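2023-07-08

up too early again, 54 degrees and fog on the grass, in July. made coffee, forgot it, drank it cold.

Eris ate the last of the wet food last night so first thing was the drive to Pilkington. feed store doesn't open till 9 and I was there well before that, sat in the car and listened to half a ball game rerun. got her food, a bag of chicken grit, and a new hose end because the Ferkine one split right down the side. 2 months old. not buying that brand again.

garden

beans are finally climbing. tomatoes sulking. pulled bindweed till my wrist hurt and there's still just as much of it. something is eating the chard and I think it's slugs but the holes look wrong for slugs. put out a saucer of beer anyway. squash has flowers but they're all male ones, says the book, so wait I guess.

need to get the fall carrots in or it'll be September and I'll be mad at myslef like last year.

money

Steltik bill came, 1437 for the well pump. knew it was coming, still had to go stand outside for a minute. paid half. called to ask about the rest and got the hold music, hung up, will try again monthend when the check clears. no new boots then. the old ones are ok with two pairs of socks.

house

hot by noon after all that fog. windows open, fan on, did the floors upstairs and quit halfway. started the library book, the shipwreck one, good so far but too many cousins. nap that was supposed to be twenty minutes and wasnt.

white and pale gray, all folds and ridges, wire mesh up in the corner.

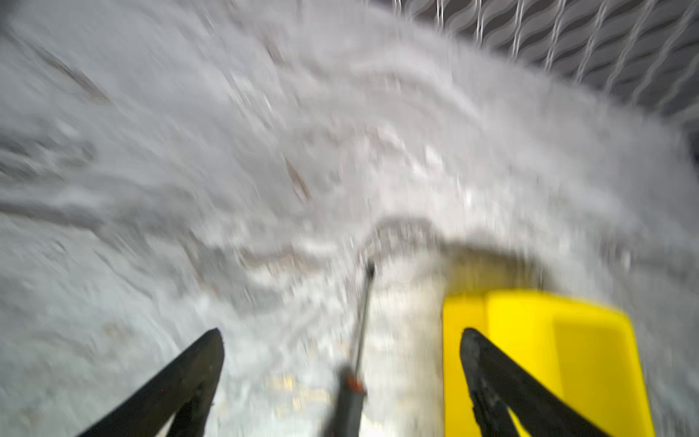
tomorrow

call about the pump
carrots, if the ground isn't baked
check beer saucer
return the book on squash, its overdue
eggs to next door before they go off
more coffee filters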